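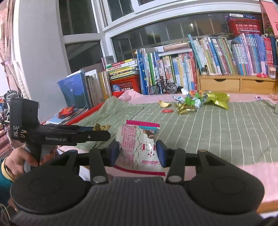

Figure 2. A snack wrapper gripped by a hand-held gripper; a second gripper points toward a foil wrapper.

4.2 Use of the shared shelves

We followed the Gristard shelf and the Dukov Street shelf for 54 days. Both are open to anyone, at any hour, and neither asks for a name. The two differ mainly in where they stand. Gristard is next to a bus stop and is seen by people who have no other reason to be on that block. Dukov Street is behind a church hall, and most people who use it heard about it from a neighbor.

Over the study period 1,000 items were left at the two sites together. Canned vegetables and dry pasta stayed longest. Bread, single-serve snacks and baby food were usually gone by the next morning check. Items that needed a can opener or a stove moved more slowly at Gristard than at Dukov Street, and we think this reflects how many people at the bus stop eat what they take right away. We did not interview people at the shelves, so this remains a guess.

Giving was uneven. Both shelves filled up in December and were close to bare in the weeks after. A small group of regular givers kept the Dukov Street shelf going through that gap. Of the 7 households that agreed to keep a diary for us, most wrote that they shopped for the shelf during their own weekly trip and dropped the bag off on the way home. One diary noted that the writer had stopped giving glass jars after finding one broken on the ground.

Cavalcanti's earlier survey of the Sarıgül shelves found that donors gave more when they could see what was missing. Our results fit this only in part. A handwritten list of needed items was taped inside the Gristard door by someone unknown to us, and toothpaste and socks appeared within days - but the list had no clear effect on food. At Dukov Street the door is solid wood, and a passerby cannot tell whether the shelf is full or empty without opening it.

Neither site had trouble with damage. The latch at Dukov Street failed once and was replaced with one from Gerketti before our next check.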